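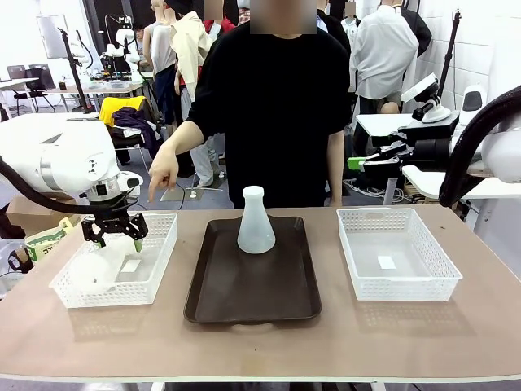
Figure 1. Two-arm station, flask task. Left gripper over the left basket, operator behind the table.

Lecture 6: Collecting demonstrations
Notes by Rozália Šindelář, 16 March 2021

We use cookies to remember your settings. Accept | Manage preferences

A demonstration is one complete run of a task, recorded from start to finish. For each time step we store the joint positions of both arms, the gripper openings and the camera images. The policy is later trained to predict the next action from these.

The Vutby set has 2,074 recorded runs. Of these, 362 were dropped in review and 111 were kept but relabeled. Most of the drops had the same cause – the recording was stopped before the arms were back at rest.

Setting up a task

Write the task as one sentence, with a start state and an end state. "Sort the labware" is too vague. "Move the piece from the left basket to the tray" can be checked from the last image.

Decide what varies between runs and what stays fixed. In the flask task the tray and the two baskets stay put. The objects inside the baskets change position and may lie on their side. A set where every object stands upright gives a policy that fails on the first one that has tipped over.

Say which arm does what. If either arm could reach the object, pick a rule and keep to it. Mixed choices for the same start state are hard to learn from.

Failed grasps

Keep a run with a missed grasp if the arm recovers and finishes. Tag it "recovery" – do not trim it. Drop the run if a person moved the object partway through.

For next time

Read the Kubíček handout, sections 2 and 3. Write a task sentence and a list of fixed and varied items for a task of your own. Assume a budget of 1,000 runs and say how you would divide them.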